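Setting up the arm: Part 3 – Wrist camera and gripper fingers

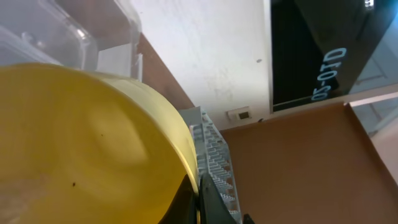

Wrist camera view with the gripper at the rim of the yellow piece, slotted rack just beyond.

I wrote this part after my second go at the Brikow bench, when I'd forgotten most of what I learnt on the first. It assumes you've done Parts 1 and 2, so the arm is bolted down, the stop button works and you can open and close the gripper from the pendant. Set aside a quiet morning for it. I started mine on a Thursday at four in the afternoon and was sorry by six.

You'll want a 2 mm hex key, a lint-free cloth, a torch and the grey calibration card from the Istalitz box. The card is easily mistaken for packing, so have a rummage before you throw anything out.

3.1 Checking the fingers

1. Press the stop button and wait for the wrist light to go out.

2. Wiggle each finger gently with your thumb. A tiny bit of give is fine. If it clicks, the screw at the root has worked loose.

3. Nip up the screws with the hex key. I go to finger tight and then a small nudge more.

4. Wipe the inside faces with the dry cloth. No sprays please – Maureen Mottram used a glass cleaner on hers and the pads went slippery for a week.

5. Release the stop button, bring the arm back up and close the gripper on nothing. The tips should meet square. If they cross over, undo both screws and start again from step 2.

Caution: keep your other hand well away when you close the gripper. It doesn't slow down for knuckles, and I have a mark on my left one to prove it.

3.2 Getting the camera view right

The wrist camera looks past the fingers at whatever you're about to pick up, so expect a steep, tilted view with the bench running off at an angle. Mine still catches me out! Left and right will feel wrong for the first hour or so and then you stop noticing.

6. Open the camera page and leave the gripper half closed. You want some of the finger showing along the bottom edge.

7. If you can't see either finger, loosen the camera clamp and tip it towards the gripper a little at a time.

8. Drive the arm slowly down towards something with a plain curved rim, like the yellow piece in my picture. Stop when the finger is right beside it.

9. Look at how much of the view the piece takes up. Close in, something big will fill one side and hide what's behind it, so learn where your rack and tubs are before you go down.

10. Lift away, put the grey card flat on the bench and run the calibration. Mine comes out at 908 on the focus readout. Yours will differ, but write it down inside the cupboard door or somewhere you'll find it.

Note: see-through plastic is a pain. The camera picks up the bright edges and very little else, and whatever is behind shows through a bit bent. Trevor Whiteley sticks a strip of masking tape along the rim of his tubs while he's setting up, and I've pinched the idea.

Note: if you see little specks on a smooth surface, wipe the piece first and look again. Specks that stay put on the view when the arm moves are on the lens. Specks that travel with the piece belong to the piece.

3.3 Saving the approach point

11. Go back to the rim, at the slowest speed, and save the position as APPROACH 27. (The numbers below that are taken up by the factory ones and you can't overwrite them.)

12. Raise the arm straight up, clear of everything on the bench, and save that too, as LIFT 27.

13. Run between the two with your hand on the stop button. Watch the fingers and leave the screen alone for this one.

If the finger leans on the rim on the way down, back it off in small steps and save again. Changed fingers or moved the camera? Then do the whole of 3.2 over.

Part 4 covers the grip force settings.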